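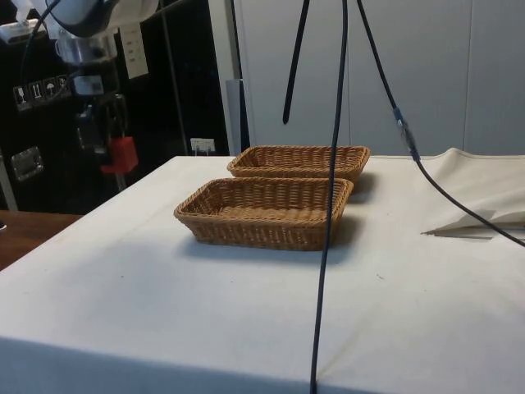

**Figure 3.** Workspace of the basket stacking task, from the fixed camera.

The planner in Zutside receives a scene graph from the perception module and returns a sequence of grasps and placements. In the first version of the system, the scene graph was built from a single segmentation pass, and every mask was treated as one complete object. This assumption is too strong for our workspace. In Figure 3 the front basket hides a part of the lower rim of the rear basket, and both have the same light brown weave, so the color gives little help to separate them. The long dark cable also passes in front of the right end of the front basket and divides its visible area. With the first version, such a view could produce a wrong number of nodes, and the planner then searched for a grasp on an object which did not exist.

We changed the order of the operations. The new module, Clilivness, first removes thin structures from the depth image and keeps them in a separate layer. A region is considered thin when its width is under a threshold that depends on the distance to the camera. The pixels behind a thin region are marked as unknown and not as background. Two mask fragments on opposite sides of an unknown region are then joined if their rims can be described by the same rounded rectangle. The fitting is done with the upper rim only, because the woven side of a basket gives noisy depth values.

### 4.2 Cables as obstacles

The thin layer is not thrown away after the segmentation. It is given to the motion planner as a set of swept volumes. We do not try to estimate the full shape of a hanging cable, which would need a model of its stiffness. Each visible cable is approximated by a chain of short capsules, and each capsule is made larger by a safety margin. The margin grows toward a free end, where the movement is more difficult to predict. For a cable that leaves the image at the top and at the bottom or side, the margin is constant.

This choice is conservative. It closes some approach directions that a human operator would use without problem. In the layout of Figure 3, a grasp at the right end of the front rim is rejected, while the left end remains available. When all candidates for one basket are rejected, the planner asks for the other basket first and then repeats the perception step. We allow 2 such repetitions before the task is returned to the operator.

### 4.3 Cloth and support surface

The support plane is estimated with RANSAC on the points outside the object masks. A flat cloth creates no difficulty, but a raised fold, like the one on the right side of the table, was often reported as an additional object by the first version. We now test each unknown cluster for a closed rim. A cluster without a closed rim is added to the collision map, but it receives no node in the scene graph and cannot be selected for grasping.

The rim test uses 7 parameters, which were tuned by hand on the Rimkutė recordings and kept fixed for all experiments in the Melport laboratory. We are aware that this test is specific for open containers. An object with a lid would need a different rule, and we leave this case for future work.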